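FOR RELEASE IN MAY

Plimley Tableware Library Opens Its Doors to the Whole County

Borrow plates, bowls and serving dishes for your next big get-together, free of charge

PLIMLEY - Anyone who has ever tried to feed a large family on a small cupboard of dishes will be glad to hear that the Plimley Tableware Library, which has lent plates and bowls to people in town for the past three years, is now open to every household in the county. Membership is free, and there is no limit on how many times a year you can borrow.

The library began in Viorica Babić's garage, after her daughter's graduation party left her with far more dishes than she had shelves for. She put a card up at the grocery store offering to lend them out, and the phone started ringing the same evening. Today the collection stands at 2,000 pieces, nearly all of them donated, and it fills the old shoe shop on Yatsenko Street from the front window to the back stairs.

"I thought I would be lending a few bowls to the neighbors," said Babić, who still runs the front desk most mornings. "Then a lady came in and asked if I could do a wedding, and I said yes before I had counted anything. We did do it, too, but there were a lot of odd plates on those tables, and I have to say I thought they looked lovely."

Last year the library lent dishes for 207 events, among them christenings, block parties, retirement lunches, a chili supper at the Plodach Grange, and one very long birthday for a gentleman turning 90. Of those, 193 came back with every single piece accounted for, and the rest were short by a saucer or two, which Babić says is better than she manages at home.
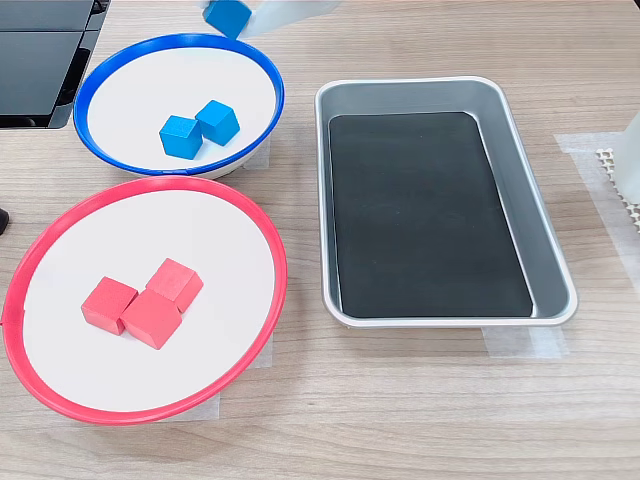
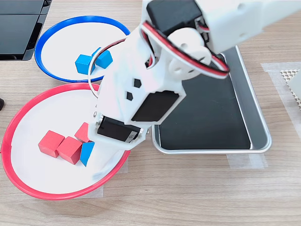 Members outside Plimley will be able to pick up and return their orders at the Skeltalitz branch hall, so folks on the north side of the county won't have to make the long drive into town with a trunk full of china. Orders should be placed at least 10 days ahead, and a little more than that in graduation season, when the phone hardly stops. Dishes go out in padded crates with a packing list taped inside the lid. Please bring them back clean, in the same crates if you can - and if something gets chipped along the way, just leave a note with it. There is no charge for ordinary breakage.

Senan Lenihan, who joined last fall and now looks after the crates and the delivery van, said the part he likes best is hearing how the parties went. "People bring the plates back and they want to tell you all of it, who danced and who cried and what happened to the cake," he said. "I've got a couple of recipes out of it as well."

The library is also glad to take donations. Serving bowls, soup plates and big platters are needed most, and they don't have to match anything. Mugs, for the time being, are plentiful, and the shelf for them is full.

An open house with coffee and pie will be held at the Yatsenko Street shop in May, from 9 a.m. until the pie is gone. New members can sign up at the desk, and everyone is welcome whether they plan to borrow or not.

Media contact: Viorica Babić, Plimley Tableware Library, Yatsenko Street, Plimley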